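Feb 20, 2018

Hello again from the back bedroom, which I am now calling the office because I put a lamp in it.

Last month I promised you an item about getting through a house full of old stuff without losing your mind, and then I skipped an issue, so you've probably guessed how that went. But I did get there in the end! The closet is done, the shelves are done, and I even got to the box under the bed that has moved with me to three apartments and one house without being opened. I have thoughts. Grab a coffee.

## How it started

I'd been putting off clearing out for years. Every January I'd get a burst of energy, fill one bag, put the bag in the hall, and then walk around the bag until spring. This year what pushed me was the Tuvstead swap day. If you're new here, Tuvstead is the little neighborhood hall down by the creek, and twice a year they open the doors and let everyone bring what they don't want and take home what they do. It's free, it's loud, and there's usually soup. The winter one had a new rule: nothing gets dropped off on the day without a tag on it saying what it is and whether it works.

That sounds like nothing. It took me most of a weekend. Do you know how many things I own that I can't say what they are? I had a drawer of chargers that fit nothing. I had a metal bracket I'd been saving since before I had walls to put it on. I had two left-hand gardening gloves, same size, same color, and I'll be wondering about that for the rest of my life.

So I came up with a way of doing it, and a few of you asked me to write it down after I went on about it in the comments.

## One shelf, one hour

My whole system is that I set a timer for 60 minutes and do one shelf. If I finish the shelf early I stop anyway and go do something nice. If the timer goes off and I'm not done, I'm allowed to leave it as it is, mess and all, and come back tomorrow.

The stopping early part is what saved me. Before, I'd get a good run going, think I could do the entire room, and then hit a shoebox of letters at ten at night and end up sitting on the floor crying over a postcard from somebody I worked with at the pool. (It was a very nice postcard. I kept it.)

I also did shelves in order from least to most sentimental. Kitchen first, because I have no feelings about a second colander. Then tools and cords. Then books, which I was dreading, and which went faster than anything because I found I only wanted to keep the ones I could remember the ending of. Photos and letters last, and I'll be truthful with you, I didn't throw out a single letter. They just live in a better box now.

I used Duluvo for keeping track, if anyone's curious. It's a list app, very plain, no little trophies. I made a list with nine shelves on it and crossed them off one at a time. Paper would work just as well. I like the crossing-off sound it makes.

## The electronics pile

Okay, this was the big one, and the one I got the most mail about. Everybody has this pile! Old phones, old routers, a printer that only prints pink, a computer or two that you mean to get the pictures off of someday.

I'd always been scared of mine. I thought I'd do something wrong, or throw out the one thing with all our vacation photos on it. So I did the boring job first and wrote down what each thing was, where I'd last used it, and whether I needed anything from it. Most of the answers were no. After that it wasn't a scary pile, it was a list with some heavy items on it.

A few bits of advice if you're heading into yours:

Get your files off before you decide anything else. Copy them somewhere, then open a few of the copies to make sure they're really there. I once spent a whole afternoon copying a folder full of shortcuts. Shortcuts! Not one picture in it.

Don't put batteries in the trash. Most towns have a drop spot, and ours is by the front desk at the library, in a bucket I'd walked past for years.

Look for labels before you toss a loose power cord. I taped each cord to the thing it belonged to, and the ones left over went in a bag for the swap. Somebody took the whole bag. I saw them leave with it and they looked thrilled.

And leave the insides of the power supply alone. It can hold a charge even after it's been unplugged, so if you're passing on a desktop, that box stays shut. I read the maker's label, copied the model number onto my tag, and that was as brave as I got. 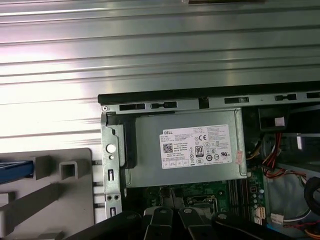
## What the swap did take, and what it didn't

The Tuvstead folks are generous but they have limits. They took the books, the dishes, the lamp with the wobbly neck (tagged "wobbly neck"), and a bread machine that I swear I used more than once. They didn't take the mattress topper or the paint, which I should have known, and they didn't take the pink printer, which hurt my feelings a little.

For the rest I called Weldu, the repair and recycling shop over behind the car wash. You can drop off electronics there any morning without an appointment. They'll tell you straight out if a thing is worth fixing, and they told me my toaster was worth fixing, so now I have my old toaster back and it browns on both sides for the first time in years. I've had a lot of toast this month.

If you go, bring your stuff in open boxes. They like to see what's in there before you carry it in, and the step at the door is higher than it looks. I have a bruise that says so.

## The part I didn't see coming

I figured I'd feel lighter. Everybody says you will. Mostly I felt tired, and then a bit sad, and then around the seventh shelf I started feeling nosy about my own life. There was a whole year when I bought nothing but candle-making supplies. I don't remember a single candle. There was a folder of recipes cut out of magazines and every last one was for some kind of dip.

I ended up making one of them, a white bean thing with lemon and way too much garlic, and it's the best dip I've had in ages - I'll put the recipe in the next issue if I can read my own writing in the margin.

I also found the instruction book for the Ziltovon sewing machine, the one I told you I'd given up on last fall. I'd been threading it backward. All those months! I've since hemmed one curtain, and it's crooked, and it's hanging up in here where only I have to look at it.

## A few of your questions

Several of you asked what to do when the other person in the house doesn't want to clear anything out. I don't have a great answer. What worked here was doing only my own shelves and keeping quiet about it. After a couple of weeks a box showed up in the hall that I hadn't packed. I didn't say one word. I carried it to the car with mine.

Somebody wanted to know if I regret getting rid of anything. Yes, the second colander. I made pasta and rinsed berries on the same night and there I was, one colander, two jobs. I'll live.

And to the reader who wrote in to say she has kept every greeting card since grade school and doesn't plan to stop - good for you, keep them. I'd love to see how you store them, because mine are in a boot box and the lid has given up.

The next swap at Tuvstead is in the summer, and they've said tags again, so save yourself the weekend and start tagging now. I have a roll of masking tape and a marker living on the windowsill, and anything I pick up and frown at gets a strip of tape right then. The bracket is still here, by the way. I put it up last week and hung my coat on it.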